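Grippers at Iltness get a new pad routine

Dec 20, 2020

Iltness has changed the way it looks after the hand-held grippers on its Detora bench, after worn pads led to 37 recordings being thrown out in February.

The black pads are now checked every 15 sessions – before that they were left until someone complained. The marker cubes are wiped and tested for play at the same time, and each gripper is run on a soft item before it goes back on the rack.

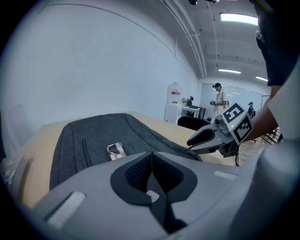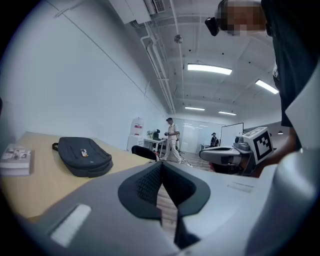
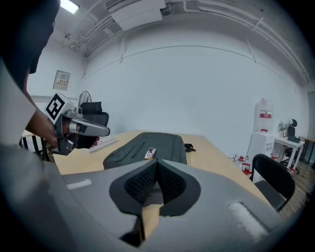 Hand-held grippers at the table, with a dark grey bag laid out.

Réjean Paquette would like the interval to be shorter still, and told the site that mesh picks up lint from felt and canvas well before it looks dirty. He has asked for a check every morning.

A spare set of pads costs 212 euros and is ordered through Caron. The next delivery is due in February.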